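Stain-proof school shirts: the claim on the tag is bigger than the proof behind it

Parents picking up winter uniforms this December will find a new line on the swing tags. Skustex, which supplies shirts, skirts and sweaters to schools across the county, says its latest range "resists everyday stains for the life of the garment." The shirts cost $6 more than the old ones. The old ones are being phased out.

That last part is the bit the company did not put in its announcement. It came out when Brilteo, the downtown uniform store, told customers it would not be restocking the plain version once current sizes run out. So the choice between paying extra and not paying extra is going to be a short one.

The finish is called Cele. According to the company's two-page handout, it is a coating put on the cloth after dyeing that makes ketchup, grass, juice and washable marker sit on the surface long enough to be wiped away. The handout has a graph. The graph has no numbers on one side of it, and the line labeled "ordinary cotton blend" does not say whose cotton blend or how old it was.

Asked how the phrase "life of the garment" was worked out, a spokesperson said it was based on 20 home washes. A child who owns three shirts and wears each of them twice a week, with a wash after every wearing, will get through 20 washes in ten weeks. The school year is a good deal longer than that. The spokesperson said the finish "continues to perform" past that point but did not have figures to share, and said a fuller report was being prepared. No date was given for it.

Geetha Varghese has two children in elementary school and bought three of the new shirts in the fall. She says the first month went well. Spaghetti sauce wiped off with a damp paper towel, and she told other parents so at the time. By the second month she was back to soaking collars overnight.

"I'm not saying it does nothing," Varghese said. "I'm saying it did something and then it stopped, and I paid for the part where it stopped too."

She wrote to the company and was told she might have used fabric softener. She had. The warning about softener is printed on the care label inside the side seam, in type small enough that she needed her reading glasses to find it. It is missing from the swing tag, the handout and the web page where the shirts are sold.
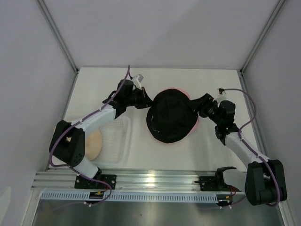

Rajeshwari Sundaram spent most of her working life in a textile lab and now teaches evening classes in garment care at the community college. She has no quarrel with the idea of a stain finish. Coatings like this have been sold on tablecloths and work pants for decades, she said, and plenty of them do a fair job. What bothers her is how they get talked about once they reach children's clothes.

"A coating wears where the cloth rubs," Sundaram said. "On a child that's the cuffs, the collar and the elbows. Those are the same places the dirt goes. So if you test a flat piece of new cloth in a lab, you've tested the middle of the back."

She would like to see three things from any company making this kind of promise: a wash count printed where shoppers can read it, results from the cuffs and collar of a shirt that has been worn, and the name of whoever did the testing. Skustex's handout offers none of them. It says the shirts were "independently assessed." The company said it could not name the assessor until the full report is out.

There is also the question of what is in the finish. The handout describes it as "gentle" and "school-friendly," and neither word means anything on a label. The company says the coating meets every rule that applies to it. Sundaram said that may well be true and that parents should still be able to read a list of ingredients if they want one. A request for that list was answered with a second copy of the handout.

Brilteo's manager defended the switch. Returns on white shirts are a headache every spring, the store said, and families had been asking for something easier to look after. It has agreed to keep taking returns on unworn shirts through the end of January. Worn shirts are another matter, and it is hard to see how anybody would discover that a stain finish had failed without wearing one.

A rival product is on the way. Tomo, a wash-in treatment that parents would add to the machine themselves, is expected on supermarket shelves in the new year, and its packaging promises to "renew" stain finishes that have worn down. The makers have not said which finishes, or how often a family would need to buy a bottle. If it works, it would mean paying once for a shirt that resists stains and then again, on a regular basis, for it to carry on doing so.

Schools have mostly stayed out of it. Several list the shirts as recommended, and only a handful require the crest version, which comes in the treated cloth alone. Plain white shirts from any store remain allowed at most of the others. That is worth checking in the handbook before spending the extra money, particularly for younger children who will be out of the size by summer.

Anyone who has already bought the new shirts should skip the softener, wash in cool water and keep the dryer on low, going by the care label. Keep the receipt as well. The county consumer office said it had received a small number of complaints about the "life of the garment" wording and was looking at whether to ask the company for its test results. It would not say when it expected to decide.

Skustex said it stands by the tag.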